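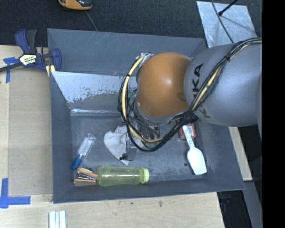

Robot arms learn to pick from cluttered bins with fewer practice attempts

Hikent research group publishes picking method and full set of trial records

WEVITSTEAD, September 20, 2021 - Researchers at Hikent have published a method that lets a robot arm learn to pick up mixed household objects from a bin after 300 practice attempts, without being given a model of any of the objects beforehand.

The method, called Gourlay, deals with a common problem in robot picking. A system trained on boxes and bottles will often do well with those and badly with anything soft or oddly shaped. Cloth is a particular difficulty. It has no fixed outline, it folds differently each time it is dropped, and a gripper that closes a little too high will come away with nothing.

Gourlay uses two small networks in place of one large one. The first suggests places where the gripper fingers could close. The second looks at what happened on recent failed attempts in the same bin and marks down suggestions that resemble them. Both are updated while the robot is working, so the arm does not have to stop for retraining.

The trials were run on a KUKA arm fitted with a gripper, working over a grey bin on a wooden table. Objects included a cloth, a plastic scoop, bottles lying on their sides and a small box. The test collection held 101 objects in total, and a different mix was tipped in at the start of each session.

By the end of practice, the arm missed 9 picks in every 100 on objects it had not handled before. The group's earlier method needed several times as many attempts to reach the same level. Most of the remaining misses were with thin objects lying flat against a bin wall, where there is little room for a finger to get down beside them.

The work has limits. All the trials used one type of gripper and one size of bin, and the group has not tested the method on heavy or fragile items. Picking speed was not measured. The arm was run slowly throughout - partly to protect the cables, partly to keep the records clean.

Hikent began the project in April with support from Braltorent, which makes sorting equipment for parcel depots. Braltorent had no part in choosing the objects or analysing the results.

The paper, the code and the record of every attempt, including the failed ones, can be downloaded free of charge from the Hikent website. A second round of trials, using deeper bins, is being prepared.

Ends

Notes to editors

Hikent is an independent research group based in Wevitstead. It studies how robots handle everyday objects.

Press enquiries: Hikent press office, Wevitstead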